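4.2 What people keep in tins and boxes

I went into this part of the study thinking I'd be writing about biscuits. When I first asked people in Plultgate what they did with old packaging, nearly everyone laughed and said "buttons", and I wrote "buttons" in my notebook and felt rather pleased with myself. Then I started visiting. We ended up with 70 households willing to open their cupboards for us (Neema Mfinanga did the east side of town, I did the rest), and buttons came up in 40 of them, so the joke was fair enough. But the other things were far more interesting!

Keys, for a start. Keys to sheds that had been pulled down, keys to a mother's flat, a key nobody in the family could place but which had moved house with them twice. Barasa's earlier work on kitchen drawers found much the same thing, and I think she's right that a key is oddly hard to throw away. I'd go a bit further than she does and say that the box matters too. People told me they'd have binned the key if it had been lying loose, but once it was in the box it belonged there. 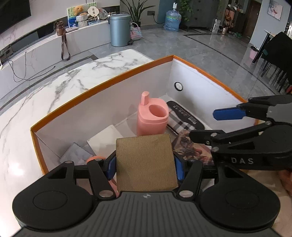
Figure 3. A square gold-brown box, held upright.

Colour came up again and again in the interviews, and I hadn't planned for that at all. People picked out gold, brown and dark red boxes as "good" ones, worth saving, while white and pale blue ones went out with the rubbish. One retired baker told me a gold box "looks as if it's already got something in it", and I've thought about that remark a lot since May. Mutua Wanyama, who read a draft of this section, reckons it's simply that gold was used for presents – he may well have a point, though it doesn't explain the brown ones.

Size was less of a puzzle. Small boxes lived in bedrooms and big ones in kitchens, and the only real exceptions were the sewing boxes, which turned up wherever the best light was. I come back to those in 4.3, along with the three households that kept their boxes locked.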